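Rapport d'avancement, deuxième semestre
Programme d'épargne et d'éducation budgétaire Grirwood
Destinataire : Fonds Zevonach, suivi des subventions

Le présent rapport couvre les mois d'avril à septembre. Il fait suite à notre note de démarrage et répond aux points que vous aviez soulevés sur les dossiers de surendettement et sur le calendrier des ateliers.

1. Ateliers de budget familial

Les ateliers se tiennent dans les deux quartiers prévus par la convention, Angelovski et Ravari. Chaque cycle dure 6 séances. La première est consacrée au relevé des dépenses, la deuxième aux charges fixes, et les suivantes aux crédits à la consommation, à l'assurance et à l'épargne de précaution. Nous avons déplacé la séance sur les crédits plus tôt dans le cycle, car plusieurs ménages la demandaient dès l'inscription.

Depuis le début de la période, 265 ménages ont suivi un cycle complet. L'objectif inscrit dans la convention est de 400 ménages à la fin de l'année. Nous pensons l'atteindre, mais avec une marge faible : les inscriptions de juillet et août ont été très basses à Ravari, où beaucoup de familles partent chez des parents. Les séances commencent maintenant à 18 h 30 au lieu de 17 h, et la participation à Ravari s'est améliorée.

Les exercices partent des objets et des achats de la vie courante. Les participants estiment le prix, disent si l'achat peut attendre et calculent ce que coûte le même bien payé en plusieurs fois. Cette méthode prend plus de temps que les tableaux imprimés, mais les personnes qui lisent difficilement le français la suivent bien.

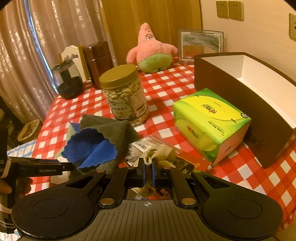 2. Épargne de précaution

Chaque ménage qui le souhaite ouvre un livret et se fixe un versement mensuel. Le montant visé est d'environ 500 euros par ménage après un an. Ce chiffre a été discuté avec les participants et il nous semble réaliste pour la majorité, sauf pour les personnes seules avec enfants, pour qui nous acceptons un objectif plus petit.

Une difficulté est apparue avec les virements automatiques. Quand le salaire arrive en retard, le virement part quand même et le compte passe à découvert, avec des frais. Nous conseillons désormais de placer la date du virement une semaine après la date habituelle du salaire. Pour les revenus irréguliers, nous recommandons le versement manuel, avec un rappel par message.

3. Remboursement des dettes

Les entretiens individuels portent surtout sur les crédits renouvelables. Nous aidons à classer les dettes selon leur taux, puis à écrire au prêteur si un rééchelonnement est nécessaire. Les réponses des prêteurs sont lentes et il est trop tôt pour vous donner un résultat. Un bilan séparé sera joint au rapport final.

4. Budget et personnel

Les dépenses de location de salle sont inférieures à la prévision. Les dépenses d'interprétariat la dépassent, à cause des entretiens individuels. Nous demandons votre accord pour transférer le solde de la première ligne vers la seconde, sans changement du montant total de la subvention.

5. Prochaines étapes

- Ouverture d'un nouveau cycle à Angelovski en octobre
- Révision du cahier de l'apprenant, surtout les pages sur les frais bancaires
- Appel téléphonique aux ménages qui ont arrêté avant la dernière séance
- Envoi des justificatifs de dépenses en novembre

Nous restons à votre disposition pour une visite pendant le cycle d'octobre et vous prions de nous confirmer votre réponse sur le transfert de ligne avant son ouverture.

L'équipe du programme Grirwood

6 partages
0 commentaire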